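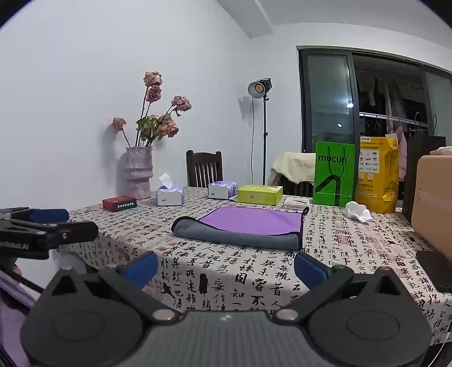 Figure 4. A covered dining table with cloths on it.

4.2 Printed tablecloths and what people remember of them

Household textiles with writing on them have a special position between the thing that is read and the thing that is only seen. In our study we asked how people who live with such textiles perceive the writing, and whether they perceive it as language at all. The question was first raised by the interviews in Humlow, where several participants described their kitchen towels as "the ones with the words" but could not repeat any of the words. The cream tablecloth in Figure 4 is a good case for this discussion. It is printed with Chinese calligraphy in black and with motifs in the form of red seal stamps, and so it borrows two elements from the hanging scroll, where the written text and the seal of the writer or the owner appear together. On a scroll these elements have a fixed relation to each other. On a cloth they become a pattern, and the person who sits down to eat meets them from whichever side the chair is standing.

The participants in this part of the study were 20 adults from Mustby and Humlow who owned at least one tablecloth with printed or woven writing. They were visited at home one time in March and one time later in the spring. In the first visit we made an interview about the buying, the use and the washing of the cloth. In the second visit the cloth was put away before we came, and the participant was asked to draw it from memory on a sheet of paper. We did not tell the participants in the first visit that they would be asked to draw, because we wished to avoid that they study the cloth in the time between.

The drawings show a clear difference between the place of the writing and its form. Most participants put the writing in the correct area of the cloth, and many of them also remembered its direction. The form of the letters or characters was remembered much less well. Participants who could read the script often wrote one or two correct words and then continued with lines or waves. Participants who could not read the script made signs of their own, and these signs were usually more regular than the originals. Colored details were an exception. Where a cloth had a small element in a second color, this element was drawn by nearly every owner, and often it was drawn too large.

We consider that this result supports the argument of Section 2, that a secondary color works as an anchor for the memory of a pattern. It does not show that the writing itself is ignored. In the interviews, 6 participants said that they would not put a hot dish on the written part, although they had no such worry about a cloth with flowers. One retired teacher in Mustby explained that it felt rude to cover a sentence with a pot. Another participant always turned the cloth in such a way that guests could read it from the door, and was surprised when we asked her for the reason.

The daily care of the cloths was also different from what we expected. We had supposed that cloths with writing would be kept for guests, like the embroidered cloths in the older literature. This was true only for the woven ones. The printed cloths stayed on the table the whole week, and many other textiles were put on top of them: place mats, drying cloths, folded towels, and in one home an ironing blanket. The writing was therefore covered for a large part of the day. When we asked which part of the text was usually visible, the participants gave the answer quickly and with confidence, and this visible part was also the part which they later drew with the most detail.

The origin of the cloths had less influence than we had thought. Some were gifts from relatives, some were bought during travel, and the largest group came from ordinary shops. Two participants owned the same cloth from the Fidard mail-order catalog, with a text in French, and their drawings were so different that the coders did not recognize them as the same model. The wear of the cloth may be a part of the explanation, as one of the two had been washed so often that the lower lines were almost gone.

Some limits of this material must be mentioned. The group is small, and all participants agreed to show their homes, so very private persons are probably missing. The drawing task is also not equally easy for everyone, and a participant who draws with difficulty may remember more than the paper shows. For this reason we have used the Rajput scale, which gives separate points for place, direction, form and color, and does not give points for skill in drawing. The agreement between the two coders was high for place and color and lower for form, where the decision whether a sign "resembles" the original remained partly a matter of taste. The disputed signs were discussed until both coders accepted the same score.

In Section 4.3 we turn to curtains, where the writing is seen mostly from a distance and often from the back side.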